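Umden Open Laboratory Day

The Umden Open Laboratory Day was a public demonstration of tabletop robot manipulation held on July 1, 2021 at the Gretthorpe site of Leemans, an automation firm. It was organized by Siebe Schouten, then head of the firm's handling group, and drew 400 visitors over 16 sessions.

Format

Each session lasted 31 minutes. Visitors were first given a short talk on grasp planning and then watched a robot arm with a two-finger gripper work at a white table. The tasks involved small household objects, among them a pink bowl with small red items in it. Motion was generated by Plondix, a control program written at the site.
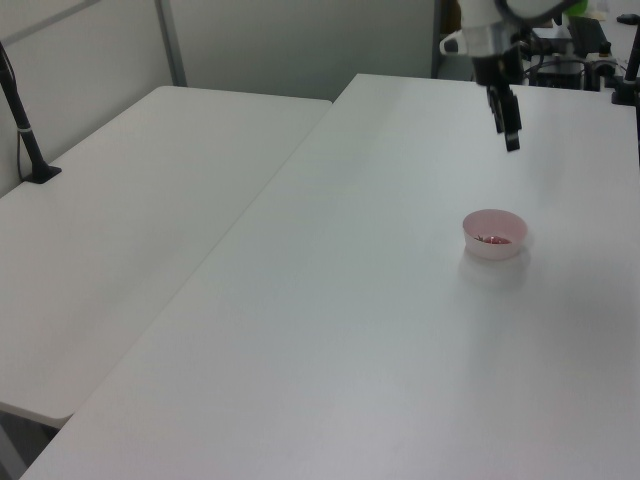

Sessions were limited by floor space, and visitors stood behind a line taped 2 meters from the table. An operator held the stop button throughout. Questions were taken after the arm had been parked.

Later use

The session plan was revised the following May, when the talk was shortened and a printed handout on gripper types was added. The Plondix settings used at the event were kept as the default for later demonstrations at Gretthorpe.

See also: Robot end effector; Pick and place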